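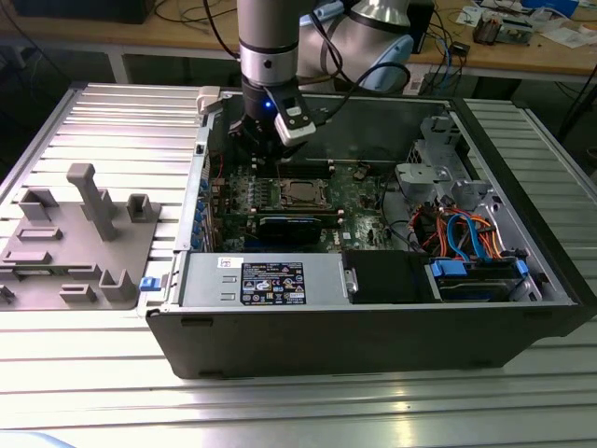

A wrist-mounted camera and gripper over an open desktop tower at the Lekside disassembly cell. The gray fixture plate at left is 3D-printed.

The Rules for Taking Things Apart

Assembly robots have had decades to accumulate standards. Disassembly robots mostly borrow them, and the fit is poor. An assembly cell receives known parts in known condition and puts them together in a fixed order. A disassembly cell receives a product that has spent years under a desk, has possibly been opened and repaired, and may have been dropped on its way in.

At Lekside, a refurbishing and parts recovery shop that handles office computers, the working answer is a 36-page cell practice document. It was drafted by Nathalie Li, the automation engineer, and is now in its fourth revision. It covers intake, fixturing, gripping, cable handling, camera checks and record keeping. It does not replace the machine safety assessment, which was done separately by an outside firm, Verport, and sits in its own binder.

The unit of work is one tower. The case is opened by a person, laid on its side on the worktable and left there until every listed part is out or has been declined. "Declined" is a formal status. It means the robot or the operator judged that a part could not be removed within the limits set for it, and the case goes to a manual bench with the reason recorded.

Power first

The first section of the document deals with stored energy. A tower must be unplugged, with its power button held down for ten seconds, before the side panel comes off. The operator then confirms two items on the intake form: no mains cord attached, and no add-on battery pack inside. The power supply is removed as a sealed unit. Opening its housing is prohibited anywhere in the cell, by hand or by robot.

Coin cells on the motherboard are taken out manually. Li's first draft assigned this step to the robot. Trials with an early fingertip design produced bent retention clips on too many boards, and the step was moved back to the operator at revision two. The document records the change and the grounds for it in a footnote, a practice Li keeps up throughout.

"If you delete the failed method, someone proposes it again a year later," she says.

Force and reach

Gripping limits are set by part class. Drives and power supplies have flat metal sides and tolerate firm contact. Memory modules and graphics cards are held by the board edge or bracket only. Contact with an exposed processor socket is not allowed under any class. Where the processor has been removed, the contact pins or pads in an open socket can be ruined by a light touch, and a board with a damaged socket loses most of its resale value.

The rule is written as a keep-out volume: a block of space above the socket and its retention frame that the gripper may not enter at any speed. The arm routes around it even when a straight path would be shorter. Cycle time goes up slightly. Ekrem Sarıgül, who runs the cell on the day shift, considers the trade an easy one.

"The arm waits for me more than I wait for the arm," he says. "A longer path costs nothing I would notice."

Insertion and removal moves are limited to 50 millimeters per second inside the case walls. Outside the case, with no one in the marked zone, the arm may travel at 600. The changeover takes place at a fixed height above the top edge of the chassis, measured fresh for each tower, as case widths vary by model.

Cables are the hard part

Rigid parts can be located with a camera and a reference model. Cables cannot, at least with the accuracy that a gripper needs. A bundle of drive and power leads lies differently in every machine, and it moves when something next to it moves.

The Lekside document treats any cable crossing a part as an obstruction. The robot may not pull a part against an attached cable. Connectors are unplugged by the operator, or by the robot where the connector type is on an approved list. That list currently has four entries. Locking connectors are excluded until the shop can show a release method that leaves the latch intact.

The robot's own cabling gets a paragraph too. A lead running from a gripper camera needs slack for full wrist rotation, and slack can snag on a bracket or a drive cage. The rule calls for the loop to be routed up and back over the arm, checked through the full range of motion at the start of each shift, and checked again after any tool change.

Thérèse Desjardins, who reviews automation procedures for the recycling cooperative Gauthier, regards cable rules as the best indicator of whether a practice document was written by people who use the equipment. She has read a number of procedures in which cables are not mentioned at all.

Fixtures as controlled items

Printed fixtures are cheap and quick to change, which creates its own problem. An operator who finds that a post is in the way can have a modified version in place the next morning. Positions stored in the robot program then refer to a plate that no longer exists.

Under the present rules, a fixture carries a revision mark, and the program checks that mark against its own record before the first move. Plates are inspected weekly for cracks and worn edges. A replacement must be measured at its holders before use, even if it was printed from the same file, because shrinkage differs between batches of material.

Waraporn Kaewsai, who maintains the fixtures, keeps one retired plate of each revision for comparison. She would like the inspection interval tied to the number of towers processed, with the calendar removed from the rule entirely. The proposal is on the list for revision five, due in September.

What gets recorded

Each tower generates a log: intake form, camera images before and after each removal, peak grip force, and any declined parts. Logs are retained for the warranty period of the resold components. The software, a package called Vornoveo, stores them by tower.

Solange Landry, who manages resale, uses the force data more than anyone expected. Drives with a reading near the upper limit are pulled for a second test before listing. She has asked for the same data on graphics cards. The present gripper cannot report it at the low forces used for that class, and a replacement sensor is on order.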